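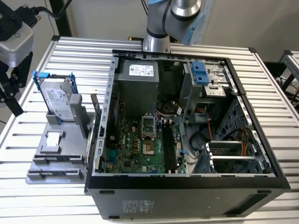

Opinion

Keep your old computer, and get to know it

I've had the same desktop since my second year of uni, and I love it more every year! It has been through two house moves, a new power supply, more memory than it was ever sold with, and a drive I picked up at a swap table in Wurkby for 28 dollars. A shop quoted me 400 to replace the lot. I spent a rainy May evening with a screwdriver and a mug of tea.

What gets me excited is how easy it is to start. A desktop tower is a generous thing (four screws on mine, and the whole side slides away) and the parts mostly plug in only one way. My neighbour Precious Molefe had never opened one in her life, and by 9 pm she had swapped a noisy fan and was asking what else she could change.

I do understand people who want something thin and light, and if you travel for work, fair enough. But so many of us sit at the same desk every day, writing letters and paying bills, on machines that get thrown out over a single tired part. Our council tip at Nurnel takes them by the trailer load, and it breaks my heart a little.

So borrow a screwdriver, take some photos as you go so you remember where the cables went, and have a look inside. Mine is due for a good dusting this weekend, and I can't wait.

Bongani Ngcobo

Filed under: Opinion, Home & Shed

More from Opinion
Why Fourie Street needs its benches back
17 jars of marmalade and no regrets
Getting up early for Venus

Contact us | Back to top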